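How to Tape a Layout Grid on a Worktable

I put off marking my table for years on the theory that I could judge a straight line by eye. I have a shelf in the hall that disproves this. Everyone who visits has been kind about it except Jenő Takács, who brought a marble.

A tape grid gives you somewhere to start measuring from, and it peels off when you want the table back for dinner. You need painter's tape, a tape measure, a pencil, a long straightedge and something to press with. An expired library card is ideal.

1. Clean the surface and let it dry. Crumbs under tape become hills.

2. Measure the long side and pencil a small tick at the middle of each edge. My table is 147 cm, a number no manufacturer should be proud of. Do the short side too.

3. Anchor the tape at one tick, pull out more than you need, and line it up over the opposite tick before any of it touches down. Lower it in one go. If you dab it down bit by bit, you'll get a banana.

4. Run the second strip across the first, straight over the top. Don't trim around the crossing. 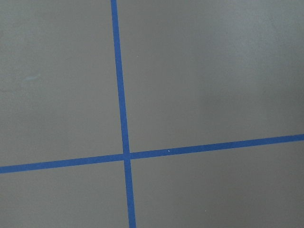 Tirnthorpe, 18/03/2023

Blue on gray is easy to find even under bad kitchen light, and one crossing is plenty for most jobs. Call that point zero and measure everything from it.

5. Check for square. Mark 300 mm along one strip from the crossing and 400 mm along the other. The diagonal between the marks should be 500. Mine came out 6 mm over on the first try, so up came the second strip, along with some of my confidence.

6. Press the edges down with the card, working outward from the crossing.

If you need more lines, add them parallel to the first two, 200 mm apart. I stopped at two strips, having met myself.

Pull the tape up slowly, folded back low over itself. I left a strip on until August once and spent an evening rubbing off glue with cooking oil.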